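4. Wrist Unit and Workspace

4.1 Camera placement on the wrist

The arm, which we call Grultus, was assembled in the shared workshop at Deltthorpe from a secondhand geared base, a new wrist section and a parallel gripper of our own design. The base and the joint drivers are covered in Section 3. The present section deals with the parts that changed most often during the build: the wrist camera bracket, the fingers, and the table on which the arm picks.

The first bracket held the camera on the axis of the last joint, pointing straight out between the fingers. It was simple to make and simple to calibrate, and it gave poor images whenever the fingers were closed. The second bracket moves the camera off the axis and tilts it toward the grasp point. Henryk Marciniak cut it from aluminum angle on the workshop bandsaw, and the tilt is set by a slotted hole and a single screw. A later copy replaced the slot with two fixed holes, as the screw loosened under vibration and the calibration drifted with it. The cable leaves the bracket on the side away from the gripper motor and is tied to the forearm with enough slack for a full turn of the wrist.

The lens is a fixed-focus type. We considered an autofocus module and rejected it - the focus motor changes the effective focal length slightly, and the calibration would have had to follow. The price of this choice is paid at short range.
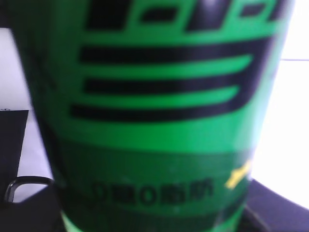
Fixed focus sets a lower limit on the distance at which the wrist image can be used for anything but color. Inside that limit, edges are soft everywhere, and our corner detector returns almost nothing. Large printed features survive better than fine ones. On the green drink container the heavy black stripes stay separate from one another, and the line "0糖0脂肪" on the darker band can still be read by a person, although its strokes are blurred. The text reader in Patwary, our control program, is therefore switched off at this range. What remains useful is the color region itself. Its width grows as the wrist approaches, and its left and right boundaries give a usable estimate of the side-to-side error, provided that both are in view. Strong light from behind makes the boundary on the bright side less certain, so the two sides are weighted according to local contrast. The weights were tuned by hand by Wiesława Kołodziej and have not been changed since the second bracket was fitted.

4.2 Table and object set

The table is covered with plain black cloth, pulled flat. Bare wood was tried first, and the reflection of the ceiling lamps was picked up as an object edge in both cameras. Cloth removed that problem and introduced a smaller one: a light cup dragged across it tends to tip where it would have slid on wood. We accepted this, since the planned motions lift before they translate.

Objects were chosen from what the members already had on the kitchen shelf. The set mixes handled mugs, plain cups, drink bottles and a juice carton, with enough overlap in color and shape that neither alone is sufficient to identify an item. Green was included on purpose in more than one shade. For the bottles, the color seen by the camera is partly that of the label and partly that of the liquid, and the two must be learned together.

The starting layout is a loose row along the far edge of the cloth, with the near part left clear for approach and placement (Figure 4). Items are allowed to overlap in the view of the fixed camera. Radosław Urbańczyk argued for a strict spacing, which would have made segmentation easier, but a strict spacing has to be restored by hand after every run and people stop doing it by the end of an evening.

Figure 4. Workspace from the fixed camera. The carton stands behind the green bottle and is partly hidden by it; tall bottles extend past the top of the view.
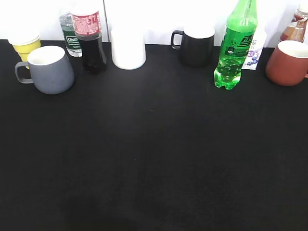
4.3 Fingers and the open pose

The two fingers taper toward their tips. An earlier pair with square ends gave a larger contact patch but struck neighboring items during the approach, and the tapered shape was adopted after a mug was chipped. Each finger is fixed with two screws and can be changed without removing the motor. The sliding carriage was rebuilt once, after Barnabás Vass found that the original rod bent under side load.

Before each approach the gripper is driven to its open pose and the wrist is brought over the clear part of the cloth. The pose serves as a check as well as a starting point. The finger tips should enter the wrist image from the lower corners, and their positions are compared with stored values. If either tip is off by more than the set tolerance, the run stops and the operator is asked to inspect the bracket.
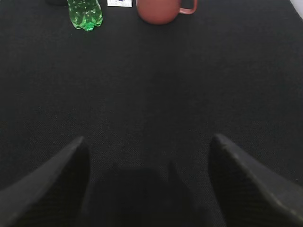 The same check is repeated after any collision stop. It does not detect a rotation of the camera about its own viewing axis when that rotation is very small, and for this we still rely on the full calibration with a printed target. Edmund Tokarz runs the full procedure whenever the forearm cover has been off. With the lamps warmed up it takes 45 minutes, most of it spent waiting for the arm to settle between poses.

Shadows of the gripper on the cloth caused false detections in early versions of Patwary. The region between the finger tips is now masked until the wrist has dropped below a set height. Masking is crude, and it hides any real object lying there, such as a bottle cap. We have not found this to matter with the present object set, but it would have to be replaced before the arm was used on smaller parts of the kind handled by the Coditlow feeder described in Section 6.

Contact: Grultus build group, Deltthorpe shared workshop | © The authors | Back to top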